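Do we really need a written start-state rule for block assembly trials?

Asked by odoi_27, Sunday, October 16, 2022

Our lab checklist (borrowed from Diltham) says every trial must begin from a "documented start state." It runs to 4 pages. I think that's paperwork. Purple piece, red piece, tray, go. Does anyone follow this?

Answer from Amerley Fiadzo

Yes, and I doubted it too. "Purple piece, go" leaves out too much. Which way is it standing? What is next to it? Write down pose, neighbors and where the grip goes.
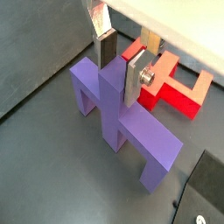

Fingers on the center column of the purple piece, red one beside it.

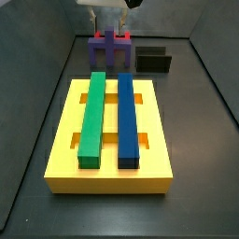

Answer from hareo

Skip most of it. We logged 614 trials in March and used maybe two fields — piece pose and finger position. I'm not convinced the rest ever changed a result. Do keep a photo from a fixed spot though.

Answer from Initer

our rule is up to 2000 trials per setup then recheck everything. no idea who picked that number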